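Wednesday night and I am once again typing about my downstairs neighbors' shared kitchen, by which I mean the office kitchen, by which I mean the cup problem.

Background for new followers: I work at Brodik, second floor of the Gedwood building. We share a kitchen with Ustex. There were 23 mugs in November. I know because the email said so.

The email was 186 words long. It asked us to "be mindful of vessel circulation." I have read it 5 times and I still can't tell if I'm in trouble.
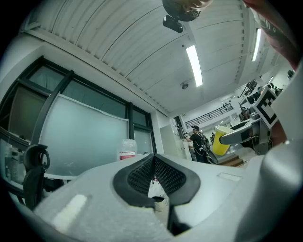

My position on shared mugs is simple. If it's in the cupboard, it's anyone's, and if you loved it you should have kept it in your desk like a normal hoarder. I will make an exception for color. Something bright yellow, like that cup, gets noticed the second it leaves the room. Gray mugs vanish by the dozen and not one person writes an email.

Ustex has now proposed labels. Your name, on tape, on the bottom, where you can only read it by pouring coffee on your shoes.

Brodik came back with a sign-out sheet. The pen for the sign-out sheet went missing in three days. I thought that was pretty good going for a pen.

Somebody upstairs wants to order a matching set from Tomoana, so everyone has the same mug – and then no one can ever prove anything. I respect this person and fear them a little.

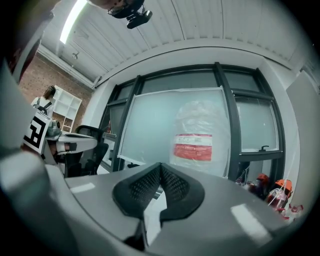 Light gray, overhead lights, December.

Anyway, I brought my own from home this morning. It has a chip in the rim and a faded lake on the side. Ugliest thing in the cupboard by a mile.

Gone by lunch.

Update: it's in the dishwasher. Somebody washed it. Now I have to be nice to all of them until at least Friday.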